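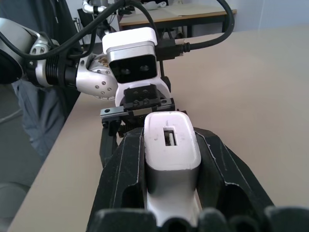

Noemí Bañuelos wrote most of her second EP, Breltdale, on a piano she had borrowed from her aunt, and she says the songs still sound like that room to her. She recorded them with producer Isabelle Campbell over 28 days in May. Campbell wanted less piano and more synthesizer, and for the title track she asked for a cold sound, the polished silver and white of a robot arm. "I played her a ballad and she said it needed some metal in it," Bañuelos says. "I was annoyed for a day. Then I heard the rough mix."

The EP has five songs. The single, "Owen," is the shortest of them at under three minutes, and it's the only one Bañuelos didn't write alone. Luminița Rusu, who plays bass in her live band, came up with the chorus during a sound check.

"She was singing it to test the microphone," Bañuelos says. "I asked her whose song it was and she said it wasn't anybody's yet."

They finished the lyrics that night on the drive home. Rusu is credited as co-writer and sings the low harmony in the last verse.

"Isis," the closing track, took much longer. Bañuelos recorded the vocal 42 times across three sessions before Campbell told her to stop. The version on the record is take 8.

"We went back and listened to everything in order, and the early ones were better," she says. "I was still working out the words, so I wasn't pushing."

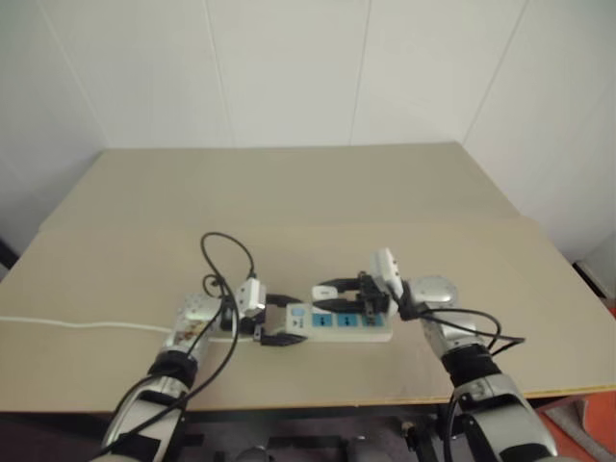 Will she tour with the full band? She will for the first 3 shows, and after that it will be her and Rusu as a duo.

Money is part of the reason — Korkell, her label, has two people on staff and a small travel budget. But she also likes how the songs hold up with fewer parts. "Owen" works well with only bass and voice, she says, and she may put out a live version later.

Breltdale is out on Korkell on 2025-09-15. Bañuelos has started on new material, on the same piano. Her aunt has asked for it back twice.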